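Small Fingers, Thin Steel
Two grippers, one instrument table and a lot of clear plastic
Technology and Workshop, June 5, 2022

The hardest thing to pick up in a hospital supply room is a flat plastic package. I did not believe this when the people at Gruditano told me on the telephone, so they invited me to come and see, and I stayed for two days in their test room in Ashby.

Gruditano is a small company which compares robot hands for other companies. A customer arrives with a job, and the company tries different grippers on it until it knows which one makes the fewest mistakes. This time the job came from Finberg, a supplier of instrument sets. Finberg wants to know if a two-armed robot could lay out trays and packs in a preparation room, before any doctor or patient is near.

Two pairs of fingers were on trial. The first, from a maker called Flosard, is black, smooth when new, and rather stiff. The second has a fine pattern cut into the inner face, like the sole of a good walking shoe. Both kinds fit the same gripper body and can be exchanged with one key. The engineers also like to mix them, one of each on the same hand, so that the wear can be compared under exactly the same load.

The work is slow to watch. An operator guides the arms from a second station, the movements are recorded, and afterwards the robot tries to repeat what it has learned. When the arms came down over the table, I noticed that everybody in the room became quiet, although the robot cannot hear us.

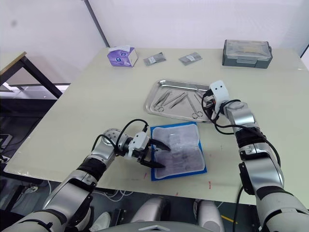

Why does the robot need two arms for such light objects?
Because one hand must often hold a thing still while the other one works on it. A soft package slides away when it is pushed from one side only, and a thin pair of scissors turns round in its tray. With a second hand as a support, the first can press harder and more slowly.

I asked to see the figures, and they were shown to me without any hesitation. Since October the test room has made 3,111 attempts at picking. Of these, 1,974 were made with packs and the others with single instruments. The result was sorted by kind of mistake: a slip, a double pick, a push, or a stop by the operator. With the Flosard fingers, 578 of the attempts on packs ended in a slip. I hoped for an equally clear number for the patterned fingers, but their trial is shorter and the engineers did not want to print it beside the other before it is complete. I think they are right.

What they would tell me is how the two feel in use. The smooth fingers go easily under the rim of a tray, and for this reason the operators prefer them at the beginning of a task. When the black surface becomes rough, this advantage gets smaller. The patterned fingers hold well from the first day, but they can catch on a soft edge and carry it a little too far. On wrinkled plastic they sometimes lift one fold and leave the rest behind.

Steel is a different question. Scissors are easy for a person because the rings invite our fingers, but a robot finger is too thick to enter them with any comfort. The operators therefore take the scissors across the shaft, near the joint, and they accept that the rings will swing a little.

Then there are the cameras. The one at the head sees the whole table and is good for planning. At the last few centimetres it is of less help, as the gripper itself often covers the object. A small camera at the wrist takes over there. It is near enough to see which part lies between the fingers, but its picture becomes soft when the arm moves fast. The team has tried up to 6 different speeds for the final approach, and the slow ones won easily -- to the disappointment of Finberg, who had asked for fast ones. 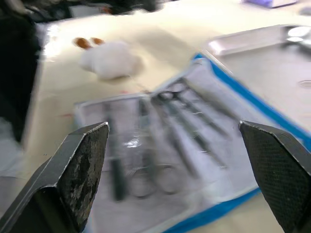
Wrist camera view: open fingers over a pack of five instruments, blurred by motion.

The next round will use the same table and the same packs, with a new controller that lowers the closing force as soon as the finger touches something. Gruditano expects it to help most with the single instruments. Finberg has asked for a report in October, and the worn fingers will be sent back to Flosard together with it.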